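Do you need a special knife for that?

Filed under: Kitchen, Grumbling

My brother-in-law has started sending me links again. Last winter it was cast iron and the correct way to season it, which seems to change every six months. This July it's knives. He has bought himself a Clokari, a Japanese-style chef's knife with a handle the colour of wet slate, and he paid $210 for it. He tells me it has changed the way he cooks. I have eaten at his place twice since and it was the same chicken thing both times.

I'm not against nice objects. I own a good raincoat. But I've been cooking dinner most nights for the better part of thirty years and I've grown suspicious of the idea that the thing standing between me and a decent meal is a harder grade of steel.

So I did what any sensible person would do and borrowed the knife for a fortnight.

What the sellers say

The Clokari website is mostly photographs of smoke and forearms. If you scroll far enough there's a hardness number, an edge angle, and a claim that the knife "holds its edge up to 5 times longer". Longer than what, it doesn't say. Longer than a butter knife? Longer than the same knife left in a sink? I wrote and asked. I got a friendly reply that thanked me for my passion and offered ten percent off a magnetic rack.

There are also the reviews. The page had 2,876 of them when I looked, nearly all five stars, and I read far too many. A surprising share were written by people who had only just opened the box. "Can't wait to use it!" Five stars. "Bought for my husband, arrived quickly." Five stars. One bloke took a star off because the ribbon was creased. What I wanted was somebody who'd had it three years and dropped it once, and I couldn't find that person.

The fortnight

It's sharp. I'll give it that straight away. It went through a ripe tomato with no pressure at all, and I did the trick with the sheet of newspaper and felt quite pleased with myself.

Then I got out my own knife, a stainless thing from the supply shop that does aprons and stockpots, bought when my eldest was in primary school. It cost less than a pizza. I ran it over a whetstone for ten minutes at the kitchen bench with the radio on, and it went through a ripe tomato with no pressure at all.

By the second week they were both a bit duller. Maybe the Clokari was a bit less dull. I honed mine on the steel and couldn't pick a difference after that, but you're not supposed to use a steel on the fancy one because the edge can chip. You're meant to use a ceramic rod (sold separately). You're also not meant to cut pumpkin with it, or anything frozen, or anything with a bone in it. I cut a lot of pumpkin. I'd estimate winter in this house is mostly pumpkin.

There's a bit in the booklet about wiping the blade between ingredients. Fine in theory. At half past five with the rice on and someone asking where their other shoe is, I'm not polishing a knife between the carrot and the celery.

The expert

Magnus Semple sharpens knives out of a van at our market, next to the woman with the honey. I took both along and didn't tell him which was mine, though I suppose the melted bit on the handle gave it away.

He liked the Clokari. Nice grind, he said, well finished, someone had cared about it. He also said most of what comes across his bench is expensive knives in terrible condition, owned by people who are scared to sharpen them. The cheap ones come in looking better because their owners just have a go. He charged me the same for each.

I asked whether I'd notice the difference in my cooking. He asked what I cook. I told him, and he was kind about it. 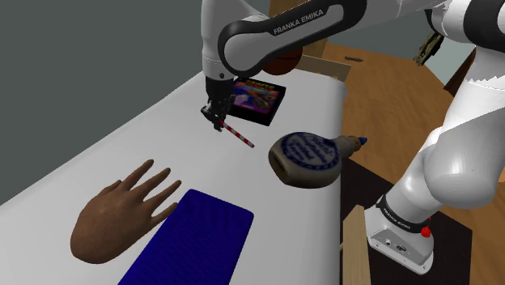 Other things I've been told I need

While I'm cranky, a short list. I've had most of these recommended to me in the past year by people I otherwise respect.

The Vinia wine aerator. You pour the wine through it and the wine is improved. I tried it with my sister and two glasses each, not knowing which was which, and we disagreed with each other and then with ourselves. It did drip on the tablecloth.

Usholm salt. It's salt. The flakes are big and they crunch, and on a boiled egg that's lovely. In pasta water it is an expensive way of making the water salty, and yet the box suggests exactly that.

A garlic press with a self-cleaning feature. I can still smell it.

The Farooqui method for onions, where you chill them for 200 minutes before cutting so you don't cry. I read this on a forum and gave it a go. I cried slightly less. I also had to think about onions before lunch, and I resent that more than the crying.

Where I've landed

I gave the knife back. My brother-in-law asked what I thought and I told him it was a beautiful knife, and I meant it. If he enjoys picking it up, and he'd rather chop with it than do something else with his evening, then good on him. People spend more on golf.

What I'd tell anyone who's thinking about it is to spend twenty or thirty dollars on a whetstone first and learn to use it on whatever's in the drawer. You'll make a mess of it the first couple of times. Colour the edge in with a black marker so you can see where the stone is touching, go slowly, and don't watch more than one video or you'll get four different angles and give up. If after a few months of that you still want the fancy one, at least you'll be able to look after it.

He's moved on to pans now, by the way. Carbon steel. Apparently it changes the way you cook an egg.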